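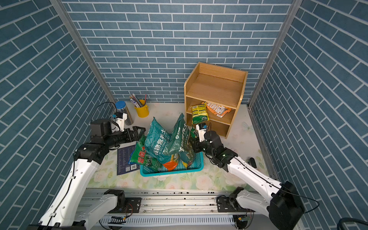 How large does a demonstration set have to be before a two-arm policy trained on it is worth testing?

It depends on how much the start positions vary. For the tasks in this set, a policy trained on fewer than 233 episodes was not worth running on hardware, and we suggest training on a full task split before drawing any conclusions.

Urketti Bags and Baskets

Data card and usage notes
Maintainer: Aileen Fajardo, Lernine
Last revised: 9/24/21

Summary

Urketti is a set of 700 teleoperated episodes of two robot arms handling soft packages on a tabletop. Both arms are driven by one operator. Every episode has joint positions, gripper commands, video from the two wrist cameras and the fixed camera, and a short text instruction.

The set is meant for imitation learning. It has no reward labels and no force readings.

Task splits

basket_bags - 254 episodes. Bags of potting soil and a turquoise basket with a lattice rim. Each arm takes hold of a different bag. Instructions name the bag by color and side ("hold the green bag on the left").
shelf_snacks - 233 episodes. Snack packets and the wooden shelf unit. Mostly single-arm, with the other arm parked.
mixed - the remaining episodes. Instructions from both of the above, chained in one recording.

The soil bags carry Chinese print (植物营养土). Instructions are in English only and never refer to the text on a package.

Workspace

The arms sit on a shared aluminum rail at the front of the table. Blue brick-pattern panels close off the other three sides. The tabletop print is a rose pattern in pale colors. Other backdrops and table covers were used at the Prirnimbridge site, and the field "surface" in the episode header says which one was on.

Items that play no part in the instruction are left on the table on purpose: a pencil holder, a jar, a booklet. They can be touched or pushed. An episode is not thrown out for that unless the item ends up blocking a wrist camera.

Collection

Operators got the instruction on screen, set out the items and started recording with a foot pedal. Start positions were drawn by the Dizon script, which prints a layout and leaves the fine placement to the operator. Expect the real positions to differ from the logged layout by a few centimeters.

Grips on the top edge of a bag are more common than grips on the body. This is an operator habit and was not corrected. Policies trained on basket_bags tend to copy it.

Episode folder

meta.json - instruction, split, surface, operator code, outcome
joints.npy - both arms, left first
grip.npy - commanded opening, left first
wrist_left.mp4, wrist_right.mp4, fixed.mp4

Outcome is one of 3 values: done, partial, failed. It was entered by the operator at the end of the episode and checked by a second person only in the mixed split. Failed episodes are kept. Filter them out yourself if you want clean demonstrations.

Known problems

Video and joint streams share a clock but are not resampled. Use the timestamps and do not match by index.
Glossy packages flare in the wrist video when a gripper closes near them.
Left and right in instructions are given from the fixed camera's side. Two operators used their own left and right during September; those episodes carry the flag side_check.

Corrections

Send episode numbers and a short note to the maintainer at Lernine. Fixed labels go into the next revision - video files are never replaced.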